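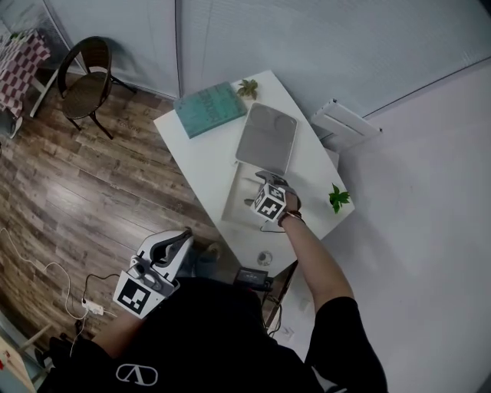
桌上的东西这么杂，先收哪一件？

先收书。书最占地方，又不怕压，放进箱底以后，别的东西才好往上摆。

这句话是袁说的。袁的名字写在合同上是 Yuan，大家叫惯了，连姓什么都不再问。Tirta Entili 听了，没有动手。他坐在那把深棕色的编织椅上，看着白桌子上那本青绿色的硬皮书。书是斜着放的。

“那本书是谁的？”他问。

“你的吧。”袁说。

“我以为是你的。”

两个人都不说话了。空调开着，下午四点多，楼下有人在倒车。

他们在 Kisbridge 这栋楼的331室待了两年。房间是向 Bronard 租的，四月底到期，袁要去 Clotora 跟姐姐一起开店，Tirta 留下来，另外找地方住。东西本来就不多，大件归房东，剩下的两个人分。袁前一天晚上列了一张单子，写在电费单的背面，字很小。电费单正面写着644，已经付过了，Tirta 出的钱，袁说过要还他一半，后来谁也没有再提。

“单子上没有书。”Tirta 说。

袁把单子拿过去看。单子上写着灰托盘、白托盘、绿叶子、格子桌布、插线板。书确实没有写。

“漏了。”袁说，“那就先放着。”

他们从托盘开始。灰色的那个是长方形，四角是圆的，上面有两个浅浅的圆印子。那是袁买的，原来打算放杯子，后来杯子总是放在别处，托盘上放的是钥匙、零钱和没拆的信。袁用布把它擦了一遍，翻过来，又擦了背面。

“这个你拿去。”袁说。

“你姐姐店里用得着。”

“她那里什么都有。”

Tirta 想了想，说他新找的地方桌子很小，放不下。袁说那就先竖着放，靠墙。他们为这个托盘说了好一会儿。最后袁把它又放回桌上，放得很正，说等会儿再定。

白色的托盘没有争。它是方的，轻，Tirta 一直用它吃早饭，面包屑掉在里面，端到水池边一倒就行。袁知道，所以在单子上白托盘的后面已经写了一个 T。

绿叶子麻烦一点。那是两小枝假的植物，一枝叶子宽，一枝小些。刚搬来的时候桌上什么也没有，袁去坐76路车，到终点站的市场买了回来。Tirta 当时说假的有什么好看，袁说假的不用浇水。过了一个冬天，Tirta 自己也习惯了，每次擦桌子，他会把它们拿起来，擦完再放回原来的位置。有一回袁的姐姐来住了几天，把它们挪到了有红白格子布的那张桌子上，Tirta 晚上又挪了回来，没有跟任何人说。

“一人一枝。”袁说。

“你要哪枝？”

“你先挑。”

Tirta 指了指叶子宽的那枝。袁就把小的那枝拿起来，吹了吹灰，看了看，又放在书旁边。箱子还是空的。

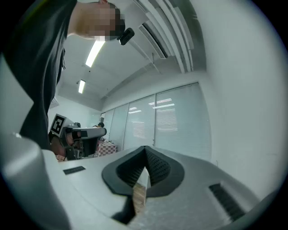 到了五点半，他们停下来吃东西。袁煮了面，端到格子布那张桌上。布是房间里原来就有的，按理说应该留下，可是袁把它写进了单子。Tirta 问为什么。

“去年洗它的时候缩了水，”袁说，“房东要是看出来，会扣钱。不如买一块新的给他。”

“新的多少钱？”

“30块。”

“那这块旧的呢？”

“旧的我带走。”袁说，“我姐姐那张桌子小，正好缩了。”

Tirta 笑了一下，低头吃面。面煮得有点软，他没说。以前都是他煮面，袁洗碗，今天袁抢着煮了，碗他也打算自己洗，水已经放好了。

吃完以后他们谈了一会儿 Clotora。袁说店在一条坡道上，卖文具，也卖一点茶叶，因为隔壁的茶叶店关门的时候把存货便宜给了他姐姐。Tirta 问文具和茶叶放在一起，本子会不会有味道。袁说会有，学生好像很喜欢。Tirta 说那等他去的时候买一本。袁说不用买。

外面的光慢慢暗下去。袁去把地上的插线板收了，绕线的时候绕得不好，一头长一头短，拆开重新绕。Tirta 在旁边看着，说应该从插头那边绕起。袁照着做，绕好了，用一根橡皮筋扎住。插线板归 Tirta，也是单子上写好的。

“你新地方的插座在哪一面墙？”袁问。

“在门后面。”

“那线不够长。”

“我把桌子搬到门后面去。”

“桌子在门后面，门怎么开？”

Tirta 说开一半就够了，他又不胖。袁说等天热了他会后悔的，门只开一半不通风。这个事情他们也谈了很久，袁还在单子的空白处画了一个房间，画了门，画了床，把桌子画在窗下，又在桌子和门之间画了一条弯弯的线。画完了，他在线旁边写上“再买一个”。

最后还是剩下那本书。

Tirta 把它拿起来。封面上的字颜色比底色深一些，很淡，要斜对着灯才好认。他翻开第一页，上面没有名字。他又往后翻，在靠近中间的地方找到一张车票，76路的，折了一下，边上已经发毛。

“你的。”Tirta 说，“你坐76路。”

“你也坐过。”袁说。

“我坐过一次。”

“那也可能是那一次。”

Tirta 想那一次是什么时候。那天袁发烧，他替袁去市场拿一把修好的伞，回来的路上下了雨，他没舍得把袁的伞撑开，淋着回来的。有没有带书，他想不起来。带书去拿伞，这种事他大概不会做，可是车上要坐很久，也许会。

“你看过没有？”他问。

“看过前面一点。”袁说，“有个人去岛上量地。”

“后来呢？”

“不知道，我看到他下船。”

“我看到他量完了，跟房东吵架。”Tirta 说，“那么我看得比你多。”

“那就是你的。”

“看得多不等于是我的。”

袁把碗从水池里捞出来，一只一只扣在布上，擦了手，走过来，也看了看那张车票。他说这样吧，书先放在 Tirta 那里，Tirta 看完了寄给他，他看完了再寄回来。Tirta 说邮费比书贵。袁说那就用店里的纸包，包得薄一点。

Tirta 把车票夹回原来那一页，合上书，放进箱底。接着他把白托盘放在书上，把宽叶子那枝放在托盘里，用一条毛巾围住，免得叶子压弯。插线板塞在边上。箱子装了一半，还很宽松。

“灰托盘呢？”袁问。

“你拿。”

“我说了她那里什么都有。”

“装茶叶。”Tirta 说，“茶叶放在托盘上，离本子远一点。”

袁站了一会儿，把灰托盘拿过去，用那块格子布包了起来。布不够大，露着一个圆角。他往下拉了拉，另外一边又露出来了。

“缩水了。”Tirta 说。

“我知道。”袁说。他找来胶带，让 Tirta 按住布角，自己低头去找胶带的头，找了半天，用指甲一点一点地抠。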